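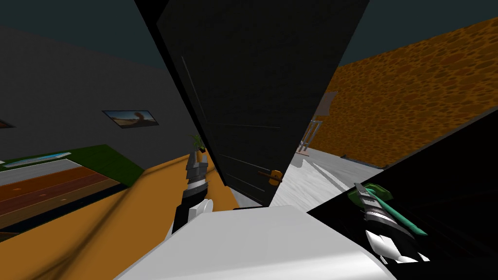

Clalosstead Incident Reports

README for the February release

Contents

The collection holds 1054 short police and fire incident summaries from local newspapers in and near Clalosstead. Each one has been retyped or cleaned from the printed page and given a set of labels. It was put together for people who study how local papers report crime and accidents.

Most entries are between two and six sentences long. Burglaries, road collisions, house fires and accidental injuries make up the bulk of it. Court reports are left out, apart from 17 that also describe the original incident.

Files

reports.csv: one row per report
labels.csv: one row per label, joined on report_id
papers.csv: short names and print areas of the papers
CHANGES.txt: corrections since the first release

All files are UTF-8 with a header row. Empty fields are left empty and do not contain "NA" or "none".

Fields in reports.csv

report_id: stable between releases
paper: short name, see papers.csv
district: Clalosstead, Huditz or Vellstead
text: the report with names removed
source_type: police, fire, witness or mixed
follow_up: report_id of a later story on the same incident, if there is one

Labelling

Han-gyeol Ma and Keegan Pryor labelled the reports using the Carrilho scheme, version 3. Both of them read more than 900 of the reports. The rest were read by one person only and have "single" in the checked column of labels.csv. Where the two readers disagreed, both labels are kept.

"Accidental" means that the report says so. We did not go back to police records to find out whether the account was later changed.

Names and places

Names of victims, suspects and witnesses are replaced with [PERSON]. House numbers are removed and street names are kept. Ages are kept for adults and given as "child" for anyone under 18.

Known problems

Huditz is thin before the local paper went to two editions a week.
Some Vellstead reports were printed twice with small changes. These are linked through follow_up, though a few pairs have been missed.
Times of day are as printed, so "late evening" has not been turned into an hour.

Corrections

Send the report_id and the wording as printed to Keegan Pryor. Requests to remove a report go to the same address and are dealt with before other changes.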